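Akmont Handheld Gripper Pair: Review After 100 Hours of Collection

Reviewed by Ashraful Navaratnam
17 Aug 2025

Rating: 3 out of 5

The Akmont pair is a set of two hand-held grippers for recording manipulation demonstrations without a robot in the loop. The operator holds one in each hand, does the task, and the system stores the pose of each hand along with jaw width. We bought two sets in June for the household tidying work at Haltdale, and both have been in regular use from then on. Earlier data for the same project was gathered by teleoperation on a Draltden arm, so most comparisons below are to that.

Setup

Each gripper takes a marker cube on a short mount. The cubes ship flat and the marker sheets are already applied, but the fold lines need care. One of ours was out of square by enough to shift the solved pose, and we rebuilt it. Calibration is a guided routine and has to be repeated whenever a cube is removed. The manual does not say this. Tuulikki Peltonen found it by comparing two sessions whose left-hand tracks disagreed by a constant offset.

The collection software runs on a tablet or laptop. Start, stop and discard are large buttons. There is no hardware trigger on the gripper itself, so a solo operator has to put one gripper down to end an episode, and the last second or two of every file needs trimming. With a second person at the screen the problem goes away, at the cost of a second person.

Tracking

Position is solid when at least two faces of a cube are in view. With one face visible, rotation gets noisy and occasionally flips. The flips are easy to detect and the export tool marks them, but it does not repair them. Floor-level pickups are the worst case because operators lean over and turn their wrists inward. Reaching under a table edge loses the cube altogether.

Glossy floors caused less trouble than expected. Direct sun on a marker face caused more. We now close the blinds.

Handling

The jaws close smoothly and the black fingertips grip cloth well. Thin flat items such as paper are difficult. Operators tend to slide paper to an edge before pinching it, and a policy trained on those episodes learns to do the same, whether or not there is an edge available. Weight is acceptable for 6 or so short episodes in a row, after which forearms get tired and the motions become sloppy. We rotate people and log who recorded what.

Data quality

Throughput is far better than teleoperation. Motions are quicker and more natural, which is partly a drawback: people move faster than our arm can follow, and we had to slow playback for retargeting. Variety between episodes is also up to the operator. Ours reset objects to nearly the same places until we wrote a shuffle list.

Export is to the Lui format only. A converter took an afternoon to write.

Verdict

Good value for two-handed tidying and cloth tasks in a furnished room. Poor for anything flat, hidden or slow. A trigger on the handle would earn it another point. 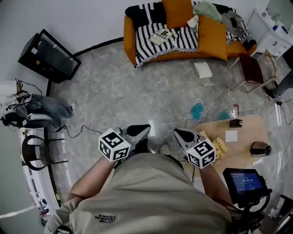

Floor-level work with both grippers; the teal cloths are on the floor ahead.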